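Trip Report: Open Day at the Mitholm Robotics Workshop
Intro to Automation, Waltley Community College
Dec 10, 2020

I picked the Mitholm open day for my field visit mostly because it was close to home, and I'm so glad I did! Our handout said to choose one station and stay with it instead of racing through the building, so I parked myself at the two-arm bench and barely moved for the rest of the afternoon. There were 18 of us signed up, let in 6 at a time, so I got a really good spot.

The bench is part of a project called Lollow, and the idea is to get a pair of arms handling the kind of stuff you'd find in a kitchen drawer or a garage (my kitchen drawer, anyway). I had expected neat little blocks. The presenter told us that blocks are what you use when you want your demo to go well, which got a laugh.
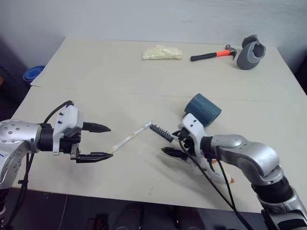
Figure 1. The right gripper with a pale plastic strip, left gripper open.

What I wanted to understand was the grip. The fingers are thin and pointed, so they don't have much surface to hold on with, and I asked whether wider pads would be better. The answer was yes for some things and no for others. A pad is great on something chunky, but it gets in the way when you're trying to pick up something skinny off a flat table. They've tried 8 finger shapes so far and still argue over them.

I also asked how much practice it takes, and the number for one task was 300 runs. For one task! I wrote that down twice. 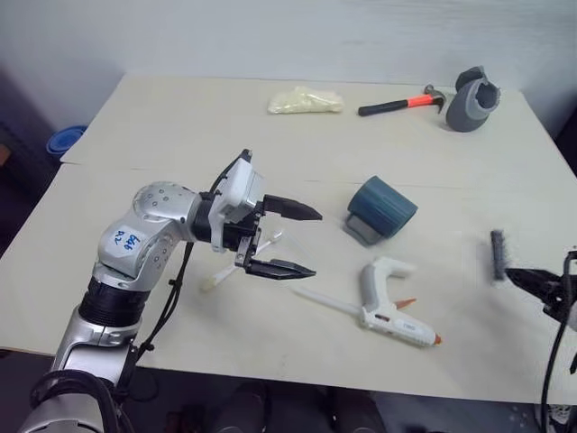 Figure 2. Left arm reaching in over the bench, with the mug and glue gun to its right.

The mug got most of the questions from our group. One person figured it would be the easy one, and I thought so too, but a mug on its side can roll, and the handle changes where you can grab it. Our Beddoe textbook covers this in the grasp planning chapter and I'd skimmed it, to be truthful. Seeing a real handle resting on a real table made the diagrams make a lot more sense (I went back and reread the whole chapter that night). 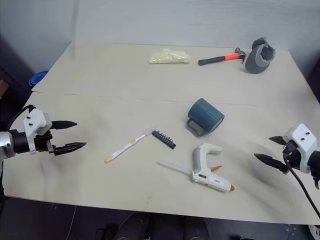 The other thing I keep thinking about is reach. With one arm, you plan a path around the objects and you're done. With two, each arm is also something the other one has to stay clear of, and the cables need room as well. I asked if the arms take turns and was told it depends on the task, so I'd like to look into that for my final paper.

If I went again in February, when they run the next one, I'd bring better questions on the software side. I ran out of time before I could ask how they decide that a grasp has failed, and that's the part our lab group is stuck on right now.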